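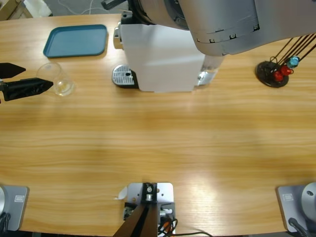 Range loss was the wrong thing to measure, one driver at the Uketti depot told us after the first winter, and what cost him time was the plug. He described handles that would not seat on the first try and latches that held on after the session had ended. Similar remarks came from the Suksawat depot, where the vans are parked outdoors overnight. The present section therefore treats the connector separately from the battery.

### 4.2 Connector seating and release in cold weather

We logged 1,712 charging sessions across 16 vans between the two depots, all on Starnel wall units with the original cables. A session was coded as a failed seating if the charger reported no pilot signal within 3 seconds of the handle entering the inlet. A failed release was coded if the latch remained engaged after the unlock command. Drivers were asked not to change their usual routine, and no lubricant was applied to the inlets during the study period.

Failed seatings were concentrated in the early morning, when the cable had been hanging outside and the jacket was stiff. A stiff cable pulls the handle off its axis, so the driver has to correct the angle with the wrist while pushing. Failed releases followed a different pattern. They were more common after freezing rain than after dry cold, and they continued into March at both depots.

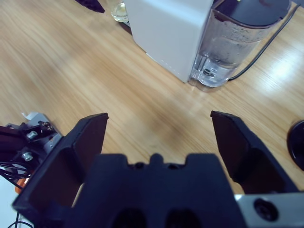 Release was modelled in the Dreltach solver as a contact problem between the latch and the two side walls of its recess. The walls are treated as rigid, flat and facing each other, and ice is added as a thin layer on one or both. The layout is comparable to the gripper in Figure 3, where two black fingers with flat inner faces stand on either side of a wide gap. In our model the gap is much narrower, and the latch occupies most of it. When ice is placed on one wall only, the latch shifts sideways and usually comes free. With ice on both walls it binds, and the actuator stalls before reaching full travel.

The mesh was refined until peak contact force stopped changing between runs, which gave 900 elements along each wall. Friction values were taken from our own bench tests on aged housings. Salt residue was left out of the model, although it was common on the inlets at Suksawat, and its effect on the seal is taken up in Section 4.3.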